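Fewer dishes

Posted September 20, 2018

When I moved into the apartment on Gorov Street in April, I had 60 boxes. I know the number because the moving company, Harnora, put a sticker on each one and made me sign for the last sticker. More than a third of those boxes were kitchen. I live with one other person and we have a kitchen with four upper cabinets, one of which is mostly taken up by a pipe.

I have been meaning to write up what I did about it, partly because two readers asked after the post on the hallway closet, and partly so I remember why I got rid of the fish kettle when I start wanting a fish kettle again.

The old kitchen was big. It had a pantry you could stand in, and for nine years anything that came into the house went into the pantry and stayed. My aunt's dinner service was in there, a full set with a gold line around the edge that could not go in the dishwasher. So were the everyday plates, the everyday plates from before those, and a stack of odd ones from yard sales. I also had three colanders. I never once used two colanders at the same time.

For the first few weeks in the new place we ate off whatever was in the first box I opened. That turned out to be the box marked PICNIC, so it was light, bright plates and the camping forks. I kept expecting to be annoyed by it. After a while I noticed I was washing up once in the evening and it took less time than the news headlines. There were not enough dishes to make a pile.

So I decided to do it the slow way. The boxes stayed stacked against the bedroom wall, and I only opened one when I needed something from it. If I needed a ladle, I went and found the ladle, took out the ladle, and closed the box. I wrote the date on a piece of masking tape and stuck it inside the cabinet door with the name of the thing. By the middle of summer the tape list had 40 items on it and had pretty much stopped growing.

What was on the list, for the people who like this kind of detail: one big skillet, one small one, the soup pot, a saucepan with a lid that fits, the good knife, the bread knife, a paring knife, a cutting board, a colander, the ladle, a wooden spoon, a spatula, a whisk, the box grater, a can opener, two mixing bowls, measuring cups, one set of measuring spoons, a baking sheet, a loaf pan, and the casserole dish my mother used for everything. The rest was plates, bowls, cups and silverware.

The whisk surprised me. I would have said I never used it. The garlic press I would have said I used all the time, and it did not come out of its box until July, when I was looking for something else.

Plates were the hard part. Everything else was a question of whether I cooked with it or not, but plates are tied up with people coming over. I had it in my head that I needed to be able to seat twelve. I have seated twelve once, at the old house, and half of them ate standing up in the yard.

I tried a few numbers. Four was too few if anybody had toast in the afternoon. Eight filled the cabinet and I went back to leaving them in the sink. We settled on six dinner plates and six small ones, plus the picnic plates for when there are more of us or when we eat out on the steps. The dinner plates are plain white and came from the second of the everyday sets, the ones that stack well. I did not buy anything new, though I looked.
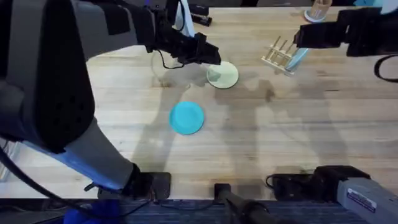 Two small round plates, one pale green and one turquoise.

Color was something I went back and forth on. White is easier to replace when one breaks, and every store has it. But I get tired of white, and a colored plate does something for a plain supper like eggs or beans. A friend who rents out rooms told me she gave each lodger a color and the fights about dirty dishes mostly ended, since it was plain whose plate was in the sink. We tried it for a month. It works, but with two people you already know whose plate it is.

The aunt's dinner service went to my cousin. I had put off asking because I thought someone would be hurt, and I had a little speech ready about how much the set meant to me. My cousin said she had always wanted it and had thought it would be rude to ask. She uses it. She even puts it in the dishwasher and says the gold line is holding up so far. I have decided not to have an opinion about that.

For the rest, I had two ways out. The things in good shape went to the Prekgate thrift store, which takes kitchen goods in the mornings as long as they are clean and packed so that nothing is sticking out of the top of the box. Call first, because they stop taking glassware when the shelves are full, and I drove over once for nothing. The chipped and scratched things I set out on the curb with a sign. All of it was gone by dark except a fondue pot, which came back in and is now holding onions.

A few things I did wrong, in case it saves you some trouble.

I gave away the pie plate. I had not baked a pie all summer because it was hot and the oven in this place heats up the whole apartment. Of course I had not needed it. Anything that belongs to a season should get a full year before you decide, and I would say the same for the roasting pan, the cookie cutters and the big thermos. I have bought another pie plate since. It cost more than I would like to say.

I also got rid of too many containers with lids. I matched every lid to a bottom, threw out the singles, felt very good about it, and then ran short the first time I made a big pot of chili. Leftovers take more containers than you think, especially if you freeze any of it. I now save jars. The tall ones from Lorente pasta sauce hold nearly two cups and the lids go through the dishwasher fine, but do not fill them to the top if they are going in the freezer.

And I should have measured the shelves before I picked which plates to keep. The dinner plates fit with the door closed, but only if they are pushed all the way to the back, and the back of that cabinet is not quite straight. If you are choosing between two sets, take the widest plate of each and try it on the shelf first.

The drying rack went too. That one I expected to regret and have not. With this few dishes a folded towel on the counter is enough, and when it is damp I hang it on the oven door. The counter is short and I need every bit of it. We do most of our chopping at the table now, which meant I had to stop leaving mail on the table, and so the mail has its own basket by the door. One thing leads to another like that. I spent an afternoon on the mail basket alone.

As for the boxes, the wall in the bedroom is clear except for five of them. Two are Christmas, one is my grandmother's recipe cards and her rolling pin, and one is the canning things, which I am keeping through next summer before I make up my mind. The last is marked MISC KITCHEN in handwriting that is not mine and I have not opened it yet.

Next I want to do the linens, which are worse. I found a tablecloth that would fit a table about twice the size of any table I have ever owned, and I ironed it before I thought to ask myself why. If anyone knows a use for good heavy cotton with one rust stain near the middle, leave a comment. I have already made the dish towels.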